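Tinomex opens its recorded demonstrations of computer repair work

3 min read
Print this page | E-mail this page

ARKVILLE, Fri 11 May – Hello from the workshop! I'm Raimonds Mockus and I run the teaching side of the Cevcombe project at Tinomex, which is a grand way of saying I spend my days guiding a robot arm through jobs most people would do with a screwdriver and a cup of tea. Today we're letting other people have what we've gathered so far, and I'm very pleased about it.

The collection is called Yupanqui. It holds 2,930 recorded demonstrations of small jobs on old desktop computers: picking up a hard disk drive, moving it between a fixture and the drive cage, working a latch, easing a cable out of the way. Each one was guided by a person from start to finish, and the learning system studies the recordings to work out how to move by itself.

What took the time

I'd hoped for a steady pace and we didn't get one. Cables are the trouble – they never lie the same way twice, and a system that has only seen tidy ones makes a poor job of a messy one. So we shuffle things between goes, turn the case a little, swap the person at the controls. About 400 of the recordings are fumbles where the operator missed and had another try, and we've kept those in with a label. I argued for that quite hard (sorry, everyone) and I still think they're the best part.

We had four operators, me included. I'm the slowest by a long way, but I'm told my latch work is lovely.

Each demonstration is recorded from more than one viewpoint. A fixed camera covers the bench, and a small one rides with the gripper.
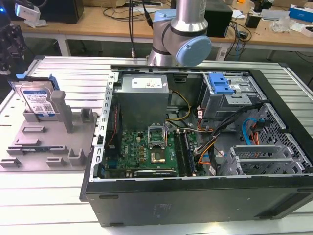
Bench view first, with the computer on its side and a drive standing in the fixture plate; the gripper's own close-up view comes second.

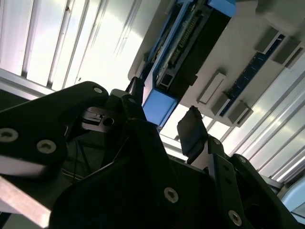
How to get it

Universities and small firms can ask for Yupanqui free of charge for research. Write to the Cevcombe team at our Arkville office, tell us in a line or two what you're building, and we'll send the download details along with the notes on how we labelled everything. A second batch is planned for August, with more cable work in it. If there's a fiddly job you'd like us to record, do say so when you write – I'm making the list now.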